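Flisell changes shelf layout for canned drinks at Promville site

PROMVILLE, February 2025. Flisell has revised the way canned drinks are placed on small display shelves at its Promville stockroom, following a review of restocking times that began in October.

Under the old layout, cans were spread evenly over the full width of the shelf. The new one fills the left half first, in short columns running front to back, and leaves the right half open until the first group is complete. Cans of the same kind go in the same column where stock allows. Taller cans are placed at the inner end of the group.

The review covered 211 restocking runs. According to Olga Mansilla, who heads stock planning at Promville, the average run under the old layout took 70 seconds, and some 26 percent of runs included at least one can that had to be moved a second time. Most of those second moves involved a can set too close to the middle of the shelf, which blocked the place behind it.

"The back spot has to be filled before the front spot," Mansilla said. "With an even spread, people were filling whatever was open and then reaching over it."

The shelf itself has not changed. It is a short wooden board on black metal side brackets, supplied by Manninen, and it stands at the far side of a white work surface. Cans waiting to be shelved are set down on that surface and moved up one at a time.
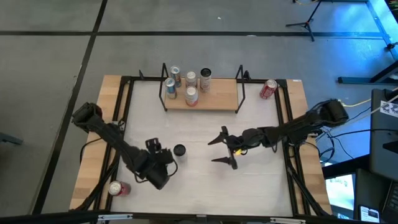 Mixed stock remains the harder case. Blue and silver cans can be kept one behind the other without much sorting, but single cans in other colors have to be matched by label, and red cans from different suppliers are easily confused when only the top is in view. The work instruction now says to leave unmatched cans on the work surface until the rest of the group is in place.

Samran Suksawat, shift lead, said the open half also makes a short delivery easier to spot. Version 2 of the work instruction takes effect this month. The Nukberg site will keep the even spread until its own shelves have been measured.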